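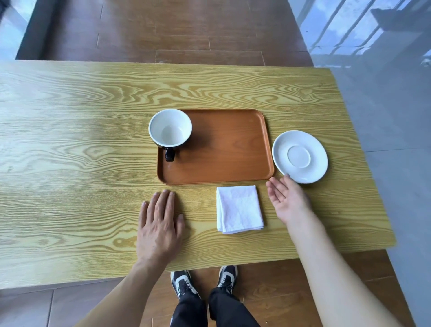 The Last Ferry from Grotby

She had missed the ferry by two minutes. She knew this from the clock over the ticket window, and from the man behind the window, who told her so and then pulled down the blind.

The next boat to Skilto was at six in the morning. The waiting room stayed open all night in June, so she went in and put her bag on the bench. There was a map of the islands on the wall and a radiator that didn't work. Her mother's letter was in the side pocket of the bag. She had read it on the train and again on the bus, and she didn't take it out now.

The letter said the house was sold. It had gone to a couple from Zelell who wanted it for the summers. If there was anything she wanted from it, she should come before Sunday, as the rest was going to the auction rooms.

She had been trying to think what she wanted. The piano was too big. The books had got damp years ago. Her father's boat had been sold for 500 when he stopped going out in it, and he had counted the money at the kitchen table and then gone to bed in the afternoon.
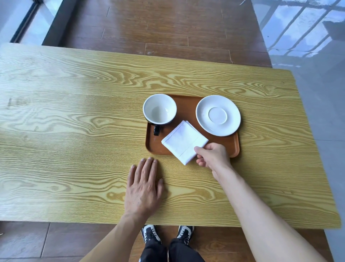 At ten o'clock a woman came in with a mop and asked whether she was stopping the night. She said she was. The woman said the lights went off at eleven but the one over the door stayed on, and that the toilets were round the side.

"Going over for a holiday?"

"To clear a house."

"Which one?"

"The Salehi house. Up behind the chapel."

The woman leaned on the mop. She said she'd been in that house once, as a girl, when the boats were stopped by fog and people on the island took the passengers in. She had been given coffee, though she was too young for it, and she had drunk it so as not to seem rude. There had been 33 of them on the boat and every one had found a bed.

"That would have been my gran," said the younger woman.

"She had a green door."

"It's still green."

The woman finished the floor, working backwards towards the door. Then she said goodnight and went out with the bucket.

When the lights went off she lay down on the bench with the bag under her head. She could hear ropes creaking against the quay. She thought she would ask for the coffee things, if they hadn't been packed. They would fit in the bag if she left her other shoes behind. 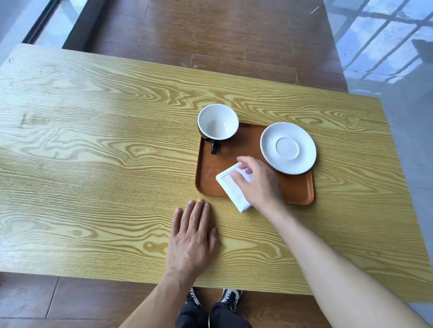 A coffee cup and saucer on a brown tray.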